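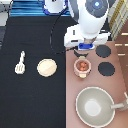
**Figure 3.** Table dressed in black cloth on the left, with a blue striped cloth along the back and a pink cup.

### 3.2 Cloth as territory

Tablecloths are seldom credited with opinions, yet the households in our Brandton interviews treated them as something close to law. A plate set down on the black cloth (Figure 3) belonged to whoever sat there. Moved past the edge, it became common property and was usually washed by someone else. Daneshvar and Pakzad coded 30 interviews for remarks of this kind and disagreed on only 2, both concerning gravy.

Stripes complicated matters. Respondents read a striped cloth as "for guests" or "for drying hands" - sometimes in the same sentence - and plain black as serious, until crumbs were mentioned. We return to crumbs in Section 4, where they take up more room than we had planned.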